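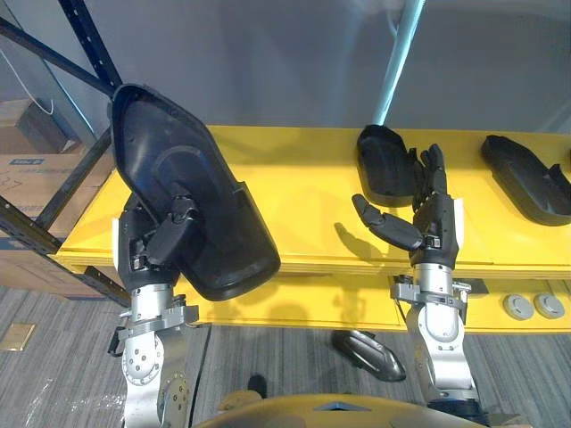 Unit 6: House Rules for Two-Armed Handling
Instructor: Giuliana Palomino, Room 82

Welcome back! This is my favorite unit, and I promise rules can be fun.

Shoe-shaped shells are wonderful practice parts: hollow, with a rim the fingers can curl over. Before next class, learn these.

1. Grip by the rim, thumb inside. Note the grip in your log.
2. One hand holds, the other stays open until the first is settled — no double reaching!
3. Keep parts in from the ends of the table.
4. Anything on the floor stays there until the arms are stopped. Then a person picks it up.
5. Know where your stop button is. Say it out loud before you start (yes, really).

Run 50 slow cycles before you touch the speed setting. Slow runs teach you so much about where a grip goes wrong! Logs go to Osian by the end of June.

Reading: the Stovby safety notes, first two chapters.

Search this site Go

Comments
Kelly Xavier: Does rule 4 count if the part is only under the table?
G. Palomino: It does! Stop first, then reach.
Jhonatan Bedoya: Rule 2 fixed half my drops, thanks.

Contact: Letamby Training Lab, ext. 3702 | Back to top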